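Notes for Ponden session, slot 2: moisture movement in solid and veneered worktops
Speaker: Ebise Ayele. Slides by Naveed Cheema.

Slide 1. Title. Leave up while people sit down. Lapel mic on before the door closes.

Slide 2. Wood takes up and gives off water until it is in balance with the air. Below fibre saturation (take 28 per cent) it changes size. Above that it does not. Movement along the grain is small enough to ignore for furniture. Across the grain it is not.

Slide 3. Tangential against radial. Tangential movement is the larger, often close to double. Pause for the end-grain drawing. Point out the growth rings before naming the directions. 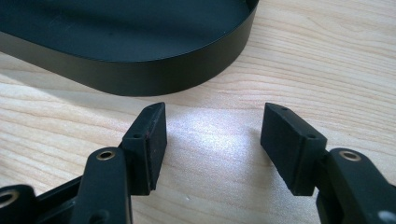

344 words, 3 min at talking pace

Slide 4. Reading a surface. Dense, fine lines and wide, wavy lines can sit on the same top. Line spacing on the face says something about the angle of the cut. It says nothing about moisture content, so use a meter.

Slide 5. The Undetti store records. Boards logged at 949 mm wide on delivery, measured again in January after the heating had been on. Show the chart only, table is in the handout. Roxana Apaza has the raw readings if asked. Do not quote the outlier from bay two, the meter was set for the wrong species.

Slide 6. Fixings. Slotted holes, buttons in a groove, figure-of-eight plates. Screws through a tight hole across the width will split the top or bow the rail. Pass the Malinowski sample round, left side of the room first.

Slide 7. Finish slows the exchange of moisture. It does not stop it. Coat both faces equally. Skip the film-thickness graph if past 20 minutes.

Slide 8. Questions. Gladys Ccori to repeat them for the recording.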